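Hirilia Help > Kitchen & Home > Mugs and Dishes
Search all topics

Gray marks inside a mug, will they come out?

Lina Darwish
I have a stoneware mug with a white glazed interior and it has picked up thin gray lines near the bottom. They look like pencil marks. I can't feel them with a fingernail. Dish soap does nothing and the dishwasher made no difference. Is the glaze cracked, and can I still drink from it? I use it every day with a metal spoon.

Sivaprasad Sundaram
Those are almost certainly metal marks from the spoon. The glaze is harder than the steel, so the spoon leaves a little metal behind. It wipes off with the right cleaner.

1. Rinse the mug and leave it damp.
2. Put a teaspoon of baking soda inside with a few drops of water and rub with a soft cloth for a minute or two. A red mug with a glossy white inside is the kind where every line shows, so work near a window.

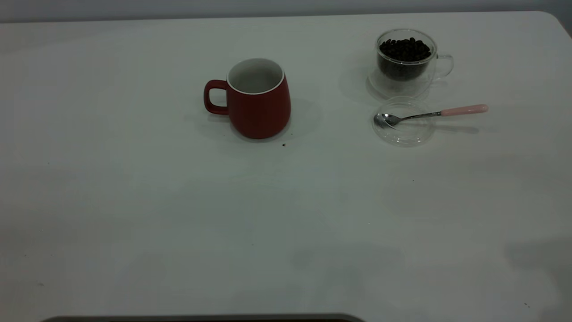

3. If lines are left, use a cleaner made with oxalic acid. Read the label, wear gloves, and don't mix it with bleach.
4. Wash with dish soap and rinse well.

Keep the powder off a matte outside – it can leave shiny patches.

Cracks are different. They usually branch like a net and turn brown from tea or coffee. If you can feel one, or the mug leaks, stop drinking from it.

gallardo457
Mine did this too. Got a wooden spoon for stirring and no new ones since October. Never tried the acid stuff. Toothpaste sort of worked.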